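Utensil caddy

From the Prustach Household Encyclopedia

A utensil caddy (also utensil holder, utensil basket or cutlery stand) is an open container in which kitchen and table utensils are kept within reach of the hand. It stands on a counter, on a shelf or on the table itself, and sometimes it hangs on a wall. In it are kept spoons, ladles, chopsticks, spatulas and other tools which are used every day. Utensils of less frequent use are more often put in a drawer.

The word "caddy" is used mainly for containers with high walls, in which the utensils stand upright. A lower container, where they lie flat or at an angle, is usually called a basket or a tray. The difference is not strict, and sellers use the words freely.

Many homes have more than one such container. One stands near the sink or the stove and receives the cooking tools, and the other is kept at the dining table. In small kitchens, where the table is also a working surface, both kinds of tools can meet in the same basket, for example a ladle together with a spoon and a pizza cutter. 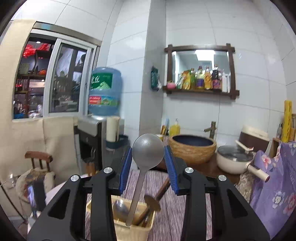
Materials

Woven caddies are made from wicker, rattan, bamboo or paper cord. They are light and do not scratch the table, but crumbs collect between the strands and the base must dry well after washing. A removable lining of cloth makes the cleaning easier.

Plastic caddies are the most common type for wet utensils. Their walls are usually perforated, so that water can leave and air can enter. The holes can be round, long or cut in a decorative shape such as a heart or a leaf, and the front sometimes carries a raised ornament of the same shape. A thicker rim at the base makes the caddy stand more firmly.

Ceramic and glass caddies are heavy, and for this reason they suit long tools. They have normally no holes in the walls, and the water stays at the bottom if the utensils are put in wet. Metal caddies are made of wire or of perforated sheet.

Contents

The contents depend on the cooking habits of the home. In kitchens where rice and soup are eaten daily, the main contents are spoons and chopsticks, and a ladle with a long flat handle stands between them or hangs nearby. Spoons of one household are seldom of one set. Stainless steel keeps its shine for long, while aluminum is softer and becomes matte and scuffed with use. Some steel spoons have a small pattern of flowers pressed near the end of the handle, and this helps to find the pieces that belong together when the set has been mixed.

Wooden chopsticks are put in pairs, with the thin ends up. Pairs of different length are better held together with a band, as they are easily confused. When the caddy is emptied for washing, the utensils are laid on the table side by side, chopsticks with chopsticks and spoons with spoons, before they go back. 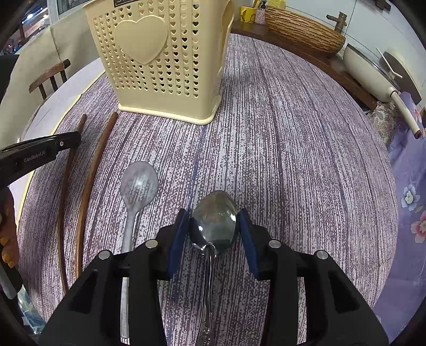 Photo: Vincze Collection, Flillmont. Spoons and wooden chopsticks on a table cloth, with a heart-pattern caddy at the far end of the table.

Size and stability

A caddy for chopsticks and spoons is tall and narrow. For ladles and rolling pins a wider base is needed – a long handle moves the weight upward, and the container can fall when a tool is pulled out quickly. The seller Mindeck lists 729 models of utensil holders in its catalog, with a capacity of up to 1000 milliliters for the table types.

Caddies are often divided by inner walls into 2 compartments. The division is useful where knives are stored together with spoons, and it also prevents light pieces from sliding under the heavy ones.

Care

The container is emptied and washed with warm water and dish soap. For perforated plastic a small brush is used, because residue gathers along the edges of the holes. Woven material should be wiped with a damp cloth and left to dry in moving air. It should not be soaked.

Utensils are dried before they are returned, most of all those of wood. A caddy which has kept a smell after washing can be left overnight in water with baking soda, if it is made of plastic or glass.

See also

Chopstick rest
Cutlery tray
Dish rack
Ladle
Table cloth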